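# The Long Life of the Painted Block

In the town of Lolleddale, where I have lived since I moved to this country, there is a toy shop on the main street called Hughes. It has two narrow windows. In one window are the things that flash and talk. In the other window, already for several years, there is a tray of painted wooden shapes, and every time I pass I slow down to look at it.

I did not grow up with many toys. We had a box of wooden blocks that came from an older cousin, and the paint was gone from most of the corners. My sister and I knew each piece. The red cylinder was a chimney, or a pot of soup, or a king when there was need of a king. The cube was never anything special, but without the cube you could not build.

When I began to write this article I thought it would be an article about childhood. After a few weeks of reading, visiting and sitting on very low chairs, I think it is more about making. A block is a small piece of wood, cut, sanded and colored, and each of these steps can be done well or badly.

## Cutting the shapes

The simplest block is the cube. You take a square length of wood and cut it at equal distances. The cylinder is also not so hard, because round rods can be bought ready. The hexagon needs a little more care, as all six sides should be equal or the eye will notice it at once.

Then come the shapes that make the woodworker sigh. A star has five points that stick out and five corners that go in, and the corners that go in are difficult to sand. A heart has one such corner, at the top between the lobes, and this is where the paint likes to gather into a drop. At the small workshop I visited, they sell their sets under the name Dino, although there is no dinosaur in any of them. The stars are sanded there by hand with a folded strip of paper. I tried one. It took me a long time and I rounded off a point that should have stayed sharp.

The price follows the labor. A full set from this workshop costs 89 dollars, and I will admit that I said "oh" aloud when I heard it. You can find a set for much less in any supermarket. I bought one of these also, to compare, and the hearts did not stand flat.

## The colors

Most sets use the same four colors: red, yellow, blue and green. I asked at the workshop why they do not try something softer, a gray or a pale pink, as one sees now in expensive nurseries. They did try it, for one season, and the parents liked it very much. The children chose the old sets when both were on the floor.

There is a good reason to repeat a shape in two colors, and a color in two shapes. If the only star is red, a child can learn "star" and "red" as if they were one word. When a green star stands next to the red one, the two ideas must come apart. I have watched this happen with my neighbor's daughter, who for some days called every star "red" and was very angry with the green one. 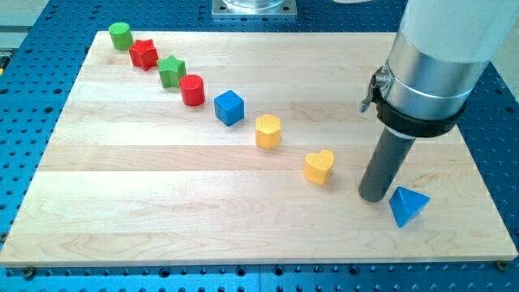 It matters also how the pieces are put out. A heap invites digging and throwing, and I have nothing against digging and throwing. A line invites another kind of attention. The child walks along it, touches one piece, goes back. Very soon something is taken out of the line and put to the side, and then you will learn what the child finds important. It is not always the color. One boy I met put away everything that had points.

## On which surface

I had never thought about the surface until I made the comparison at home. On a carpet a tall piece leans and falls. On a glass table the noise is terrible. A plain wooden board is the best thing I have found. It is flat, it is quiet enough, and pale wood lets the colors be strong. Maple is very good for this, being hard and close in the grain, so that small corners do not leave dents easily.

If the board is made of several planks, run your hand over the seams before you buy it. Two planks that meet badly make a little step, and a cylinder standing on that step will not be happy. It is also useful if the board does not slide. Mine did, so I put 4 rubber feet under it, and now it stays.

## Keeping them

Painted blocks do not ask for much. Wipe them with a damp cloth and dry them at once. Do not leave them in water, because the end grain drinks it and the paint will lift. In July I left my supermarket set on the balcony for a weekend of rain, and 2 of the cylinders now have a crack that goes from top to bottom.

For storage I use a flat canvas bag from Fidness, a brand that, as far as I can tell, makes it for yoga things. It has a wide opening, so the shapes can be seen without emptying everything. My sister, who keeps our old box, says that a bag is wrong and that blocks belong in a box with a lid. We have discussed this on the telephone more than once - she has not changed her mind, and the chimney still lives at her house.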